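Sunday evening, and I am finally at 188 examples for the Beda set. The plan is 2,000 before September ends, so there is a long way to go.

My routine is simple. I hold the gripper in my hand, start the recording, do one small task on the table and stop. Then I do it again, a little differently. At first I made every try as clean as I could. A colleague at Triltico looked at my first 75 and told me they were too much alike, and that the model would learn only my one favorite path. So now I change the starting point each time, and I also keep the slow and clumsy tries.

What I did not plan for is the wear on the fingertips.

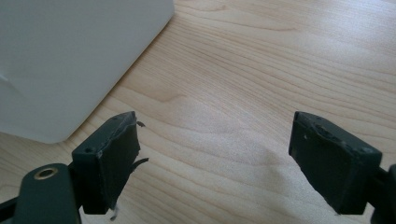
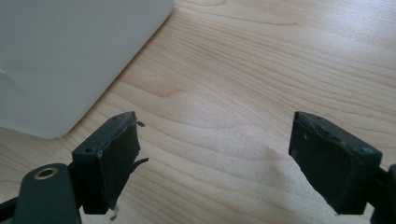 The gripper over my table, open. The left fingertip has the torn bits.

I asked myself if I should change the pads now or after this set. If I change them in the middle, the first part will look different from the second part. Maybe this is even good for the training, I am not sure. For now I write the state of the pads in my notes before each session, and I ordered a new pair from Jireck.

Next week I want to try shorter sessions, because after one hour my wrist becomes lazy and the recordings show it.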